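Wrist camera sim for a home arm: gripper closes short of thin objects

Posted in: Home and Shop Builds
Started Sep 12, 2020

mesh_offset wrote:
Bench arm, five joints plus a parallel gripper, Mesier servos, Prondex controller board. Before I let it touch anything that breaks I run every pick in simulation. The wrist view is rendered at the same mount angle as the real bracket. Out of 357 simulated picks on the flat objects, 248 succeeded. Nearly all the failures are the fingers stopping short of the table edge or landing on top of the object.

The table set is a tablet, a phone, a disc and a small box. The box overhangs the edge a little, so I use it as the first target. Render from the wrist, fingers open:
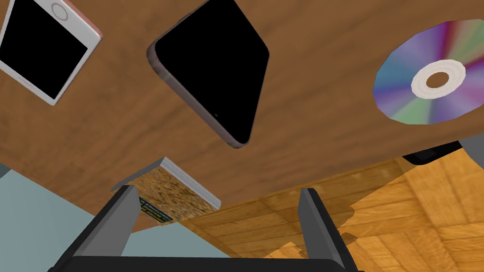

Does the wrist camera need to be calibrated again every time the gripper is taken off?
Only if the camera bracket is fixed to the gripper. If it is bolted to the last link, the old calibration holds.

torque_ledger wrote:
What is your finger thickness at the tip? A phone flat on wood gives you almost nothing to grab. I would not call that a planning failure. Parallel fingers are the wrong tool for it.

mesh_offset wrote:
4 mm at the tip. Agreed on the phone and the disc. The box should be easy and it still fails 29 times in the log.

Virág wrote:
Check the contact settings before you blame the fingers. Default friction in most simulators is too low for cardboard against rubber. I raised mine and the box slips went away.

torque_ledger wrote:
Raising friction until the log looks good is how you get an arm that works in simulation and drops things on the bench. Measure it. Tilt a board with the box on it and read the angle when it slides.

Virág wrote:
I did measure it. The default was still wrong.

shopfloor_b wrote:
We had the same thing on the arm at the Carnstead shared shop. Cause was the tool center point, set at the finger base and not at the tips. Every approach came in at a constant offset. Print the commanded and rendered tip position for one pick and subtract.

mesh_offset wrote:
Did that. Constant 11 mm along the approach axis, same on every object. TCP was from the old fingers. Rerunning now with friction left at default, will change that separately.

torque_ledger wrote:
Good. One change per run. And I would still use suction for the phone.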